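Home | Products | Care & Repair | Tickets | Contact

Grulter Support Desk
Ticket: Marks on table top, matte grey finish
Product: Mansour dining table, rounded corners
Status: Closed
Category: Surfaces / Cleaning

Reported problem

Customer reports light smudges on a matte grey table top which return after each clean. Small dark specks also noted. Table is in daily use for meals and for preparing vegetables. Customer asks whether the finish is faulty and whether the top can be polished.

Initial checks

Asked customer for cleaning method and products. Reply: Vustero kitchen spray, applied direct to the table and wiped with a dry paper towel. No rinse. Same spray used on the worktop and hob.

Asked whether the smudges can be felt with a fingernail. Reply: no, except for a few pale lines near one corner, which can be felt slightly.

Asked whether anything is dragged across the top. Reply: a serving tray, most days, and sometimes a basket. Tray has no feet or pads.

Advised customer that the three kinds of mark are to be treated separately. The finish is slightly mottled by design and this will not clean off.

Step 1. Residue

Stop using the spray. Add two teaspoons of plain washing-up liquid to 1000 ml of warm water. Wring the cloth out well, wipe the whole top, then wipe again with clean water only. Dry with a cotton cloth. Do not clean in patches, as the edge of the patch will show when dry.

Result: customer reports most smudges gone after the second pass. Faint ones remain towards the middle. Repeat once the following day, no stronger mix.

Step 2. Specks

Customer had tried a scouring pad on one speck and stopped when the area went lighter. Advised no further use of the pad. A speck that lifts with a damp cotton bud is surface dirt. A speck that does not move is to be left alone.

Result: some lifted. The others did not move and are level with the surface. Recorded as cosmetic, no action.

Step 3. Scuffs

Pale scuffs on a matte top are often material rubbed off another object. Rub lightly along the mark with a dry melamine sponge, two or three strokes, then check. Do not carry on once the mark stops fading. Polish and wax are not suitable for this finish and will leave shiny areas.

Result: two scuffs reduced. One unchanged.

Table top as seen

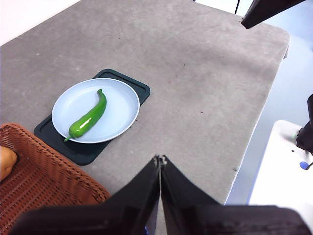
Faint smudging and a few pale scuffs are within what we expect from a matte surface in use. The dark tray is fine to keep on the table, provided it is lifted and not pushed. Customer was sent a link to the Govis self-adhesive felt pads and told to fit one under each corner. Pads need a clean, dry, grease-free base or they will slide off within a few days.

Customer asked whether cut chillies can mark the top. Whole ones on a plate are no concern. Juice and seeds from cut ones should be wiped up with a damp cloth the same day, and oil sooner.

Customer also asked about a full refinish. Not offered for this top.

Resolution

No fault found with the finish. Cleaning method changed. Ticket closed with customer's agreement. To be reopened if the smudges return while using the washing-up liquid method only. Please state the product used and how long it was left on the surface.

Was this helpful? Yes (3) No (2)
2 comments | Share

Contact Grulter Support | © Grulter | Back to top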